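4.3 Gripper comparison on soft and rigid items

The claim most often made for adaptive fingers is that they remove the need to tune grip force for each object. We were not convinced by the published evidence, much of which relies on objects chosen by the people who built the fingers, and so we repeated the test with a mixed set of toy groceries and kitchenware. Two grippers were compared: the Emik parallel jaw, with flat fingers and a fixed force setting, and the Okeke adaptive gripper, which closes until motor current reaches a threshold. Both were run on the same arm with the same Narkton controller, and the policy was trained from the same 829 demonstrations.

Each gripper was given 146 trials. A trial counted as a success only if the item was lifted clear, carried, and released at the target without help from the operator. This is stricter than the rule used by Illonska, where a lift alone is enough, and it lowers the scores of both grippers. We think the stricter rule is the right one. A lift that ends with the item on the floor is of little use to anyone.

Under our rule the adaptive gripper came out ahead by 6 trials. We do not regard this as a meaningful gap. Swapping the order in which the grippers were tested would be enough to disturb it, and the wrist camera had to be remounted between the two blocks, with a small change in angle that we could measure but not fully correct. The advantage also came entirely from soft items. On rigid items the parallel jaw did as well or slightly better, and it closed faster.

Soft items raise a second problem. Motor current is a poor guide to contact when the object gives way under the fingers – the threshold is reached late, and by then the fabric has been squeezed well out of shape. The wrist view is supposed to make up for this. In practice a deformed object fills much of that view and hides the very region where the fingers meet it, while the overhead view shows where the object is but says little about how it is held. Witold Nowakowski, who ran the July sessions, labeled grasp quality from each view separately, and his labels disagreed most often on plush items. We take that as a warning against scoring grasps from one camera, including in our own earlier work.

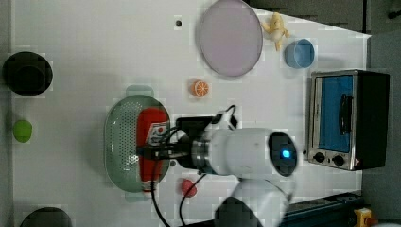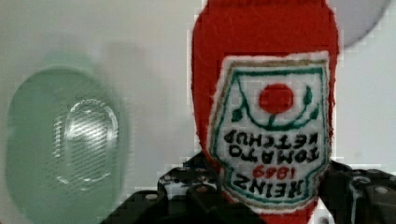

Figure 6. Overhead view (first) and wrist view (second), each with a red bottle held by the gripper.

Does the adaptive gripper justify its higher price for this kind of work? Our data do not support buying it for rigid items, and for soft items the gain is too small to separate from changes in camera mounting and test order. A larger study with the camera fixed in place would be needed before we could recommend it.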